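Home | Sites | Safety | Inspections | Forms | Contact

Workplace Inspection Checklist with Comments
Automated Breakfast Line and Tray Assembly, Stallow Kitchen
2024-05-24
By the Workplace Safety Office, Stivine Catering Services

Scope

This inspection covers the tray assembly area, the two-arm practice table and the dish return corridor at the Stallow site. It was carried out under the site agreement on automated equipment, which requires a review of working conditions as well as a review of machinery. The Okero conveyor was inspected separately in April and is mentioned only where staff duties overlap.

The kitchen employs 21 people on the morning shift. Before the change, all plating was done by hand. Staff now divide the shift between plating, tending the arms and checking finished trays.

Part A. Access and Floor

A1. Walkways clear and marked. SATISFACTORY. Markings near the cold room door are worn and should be repainted at the next closure.

A2. Cables kept out of foot traffic. NEEDS ATTENTION. Cables at the practice table are to be gathered and secured. The same fault was recorded at the last inspection and the action was not closed.

A3. Emergency stop within reach of each standing position. SATISFACTORY at the line. At the practice table, one position requires the attendant to lean. Move the button or move the position.

A4. Lighting. SATISFACTORY.

Part B. Equipment and Work Surface

B1. Status lights visible to a person approaching. SATISFACTORY. Agency staff reported that they had not been told what the colors mean. A card is to be posted in English and Spanish.

B2. Arms at rest before a person reaches across the table. NEEDS ATTENTION. The rule is understood, but two attendants described reaching in during a pause, on the assumption that a pause is a stop. The written procedure uses both words without defining either.

B3. Cables on moving parts free of wear and snagging. SATISFACTORY on the day.

B4. Layout of items on the table. SATISFACTORY WITH COMMENT. See below.

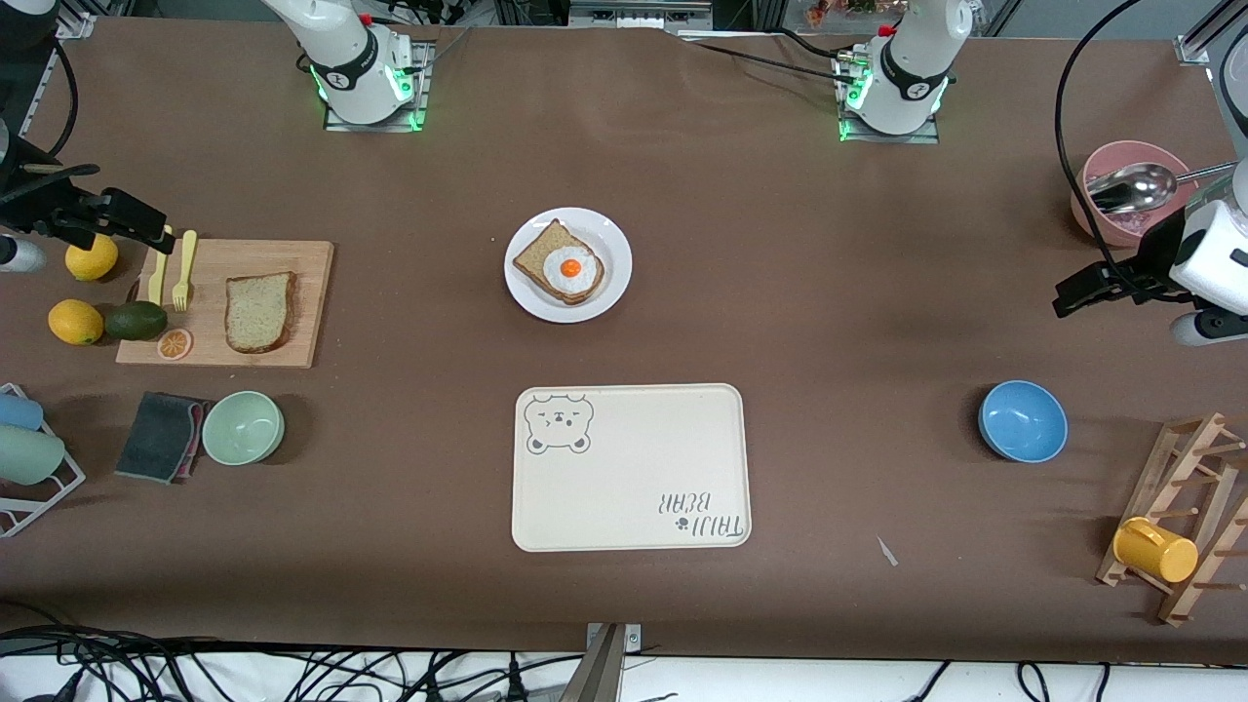

Setting out the table has become a job in its own right, and it does not appear in any current job description. Attendants prepare the layout, restore it after each run and decide when an item should be replaced. They do this between other duties and are not allotted time for it. A single layout may include the plate with egg on toast, a cutting board with bread and fruit, several bowls, the cream-colored tray, a dish rack and a mug rack, with a gripper reaching in from either side. The office recommends that layout work be timed over 40 runs and then entered in the shift plan.

B5. Small debris removed from the surface between runs. NEEDS ATTENTION. Crumbs and scraps are to be cleared before the arms are restarted. Add this step to the attendant card.

B6. Items used for practice kept apart from items used for service. NOT VERIFIED. Attendants gave differing accounts of where practice items are stored. Supervisor to confirm in writing.

Part C. People and Duties

C1. Training records complete. NEEDS ATTENTION. Records were found for all permanent staff. Records for agency staff are held by Chávez Staffing and were not available on site.

C2. Rotation between tasks. SATISFACTORY WITH COMMENT. Staff who formerly plated through the whole shift report less strain in the wrists and shoulders. Several report that tending the arms is tiring in a different way, as it requires long periods of watching with little movement. Rotation should not leave any person at the practice table for more than 40 minutes.

C3. Ability to stop work without penalty. SATISFACTORY. The stop log contains 143 entries. No entry led to a complaint against the person who pressed the button.

C4. Consultation before changes. NEEDS ATTENTION. The position of the practice table was changed without notice to the morning shift. Staff are to be told in advance of any change that affects where they stand.

C5. Seating. NOT PROVIDED. A sit-stand stool is to be supplied at each tending position.

Actions

A2, B2 and B5 are to be closed before the next practice run. C1 and C4 are assigned to site management. Repainting under A1 may wait for the scheduled closure. Item B6 remains open until the supervisor's written confirmation is received by this office.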